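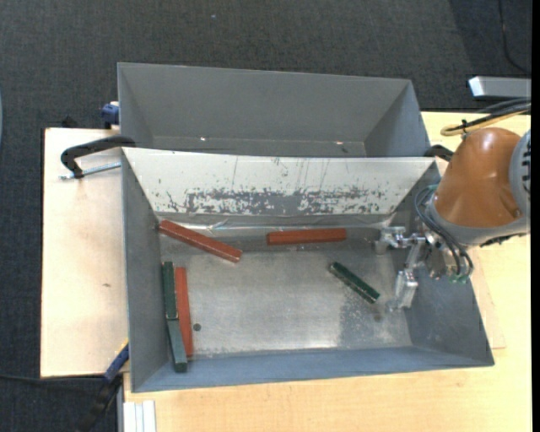 Re: Gasteck guidance and the Flarkitz inventory number

From: Dardo Garrido
To: small-cap hardware list

Tomás Keane wrote:

> Gasteck reported after the close. Revenue came in at 1,474 million
> against 1,385 million a year ago, and they kept the full-year outlook
> where it was. Management says channel inventory of the older memory
> controllers will be "normalized" by the end of next quarter, and that
> the Flarkitz order covers most of what is left. I think the selloff
> in November was overdone and I've been adding. What am I missing?

Tomás,

Maybe nothing. But I read the same release and came away less cheerful, so let me go through what bothers me.

The revenue first. Yes, 1,474 beats 1,385. How much of it is Symonenko, though? They closed that purchase in the spring, and last year's quarter doesn't have a dime of Symonenko in it. The release gives no organic growth figure. They used to give one, back when it was flattering. I went looking in the segment table and Symonenko has been folded into "connectivity and other," so you can't back it out yourself. If the old business had grown I would expect to read that in the first paragraph.

Then Flarkitz. Everybody on the call treated it as a sale. Read the wording again: it's a supply agreement with "staged acceptance." I've seen that phrase from other chip companies, and it usually meant the customer could push out deliveries without paying much for it. Flarkitz has its own warehouse problem, by the way. They told their own shareholders that they were sitting on too many boards, and now we're supposed to believe they want a pile of last-generation controllers to go with them? At what price? If Gasteck is clearing the stuff at cost, fine, say so, but then the gross margin outlook can't stay flat as well.

"Normalized" is a word I would ban from earnings calls. They used it last year too. Inventory went up both quarters after that.

You also didn't mention Darirport. The test and packaging site there was meant to be running with 600 people by now. On the call the CFO said hiring was "paced to demand" and moved on to the next question. Capital spending hasn't dropped, so they're paying for a building that is waiting on orders. Depreciation starts whether the orders show up or not.

Things I'd want before buying any:

an organic revenue number, even a bad one

days of inventory split between their own shelves and the distributors'

whether Flarkitz has paid anything up front

I could be wrong on the price. At this level a lot of bad news is already in it, and the balance sheet is decent: net cash, and no debt due for 2 years. If the memory controllers do clear by next quarter you'll have made good money and I'll have watched. But I sat through the last round of "one more quarter" with this management team and I don't feel like doing it twice.

Did you get through to investor relations? I left a message asking for the Symonenko split and haven't heard back. If they gave it to you, please post it here.

Dardo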